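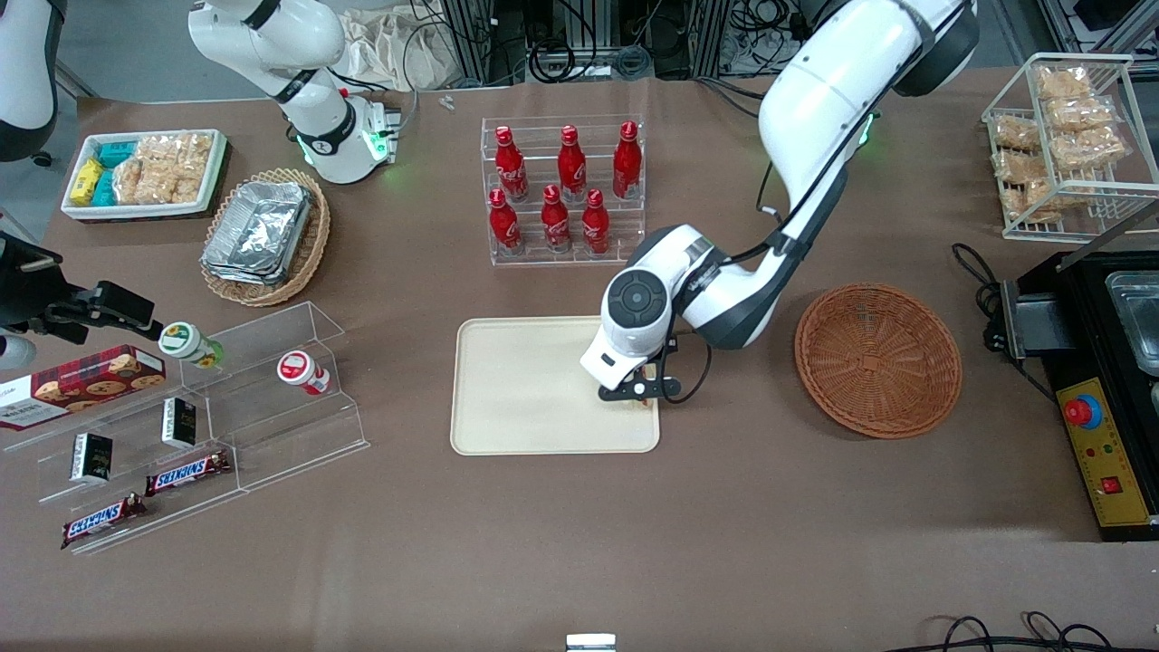 Six red Coca-Cola bottles on a clear tiered rack, with a tray and a wicker basket close by.

The Women Who Kept the Grain Books
A historian spends a long September with the ledgers of a hill town

The ledgers of Bestivico are heavy, and they smell a little of apples, because for a good part of the last century the parish stored both in the same upstairs room. Ginevra Bortolotti told me this on my first morning there, while she cleared a chair for me and apologized (for the third time, I think) for the stairs.

Bortolotti has been reading the town's grain accounts for most of her working life. Every household that put wheat or chestnuts into the common store was written down, along with what it took out again in the lean weeks of spring. There are 33 volumes, and between them they hold the names of 2646 households, many of them appearing again and again as sons took over from fathers and widows took over from husbands. It is the widows who first caught her eye.

"I was looking for prices," she said. "I wanted a nice tidy chart of prices! And then I kept meeting the same handwriting."

The handwriting belonged to Benedetta Caruso, who kept the books through two wars and the hungry years that came between them. On paper the keeper of the store was her brother-in-law, Primo Palumbo, and it is his name that stands at the front of each volume in large and rather pleased letters. But Palumbo's own hand, which we know from his letters, is cramped and leans to the left. The pages inside are written in a round, upright script, and so is a recipe for quince paste that Caruso tucked into the back of one book and never took out.

Historians of rural Europe have known for a long time that women did a great deal of work that was signed for by men. What makes the Bestivico books such good company is how much of Caruso's own judgment you can follow in them. She let debts slide for families with a son in the army. She charged one miller double, two years running, and wrote beside his name only the word "again." When officials came up from the valley to count the grain, the figures they were given were lower than the ones she had entered the week before, and I will admit I turned that page with a good deal of pleasure.

Ilaria Serra, who grew up in the town and now teaches in the valley, is more careful about it. Her own grandmother was refused a loan of seed in one of those springs, and the family never quite got over it. "She was fair to the people she liked," Serra told me over a very long lunch. Her reading and Bortolotti's don't agree, and the two of them have been arguing in a friendly way for years, mostly on Thursday evenings.

I came home with far too many notes and a jar of the quince paste, made from Caruso's recipe by Bortolotti's neighbor, Usa Kaewkla, who leaves out half the sugar. The later volumes, the ones from after the second war, are still waiting on their shelf in the upstairs room. Bortolotti hopes to start on them once the weather turns and the road is quiet again.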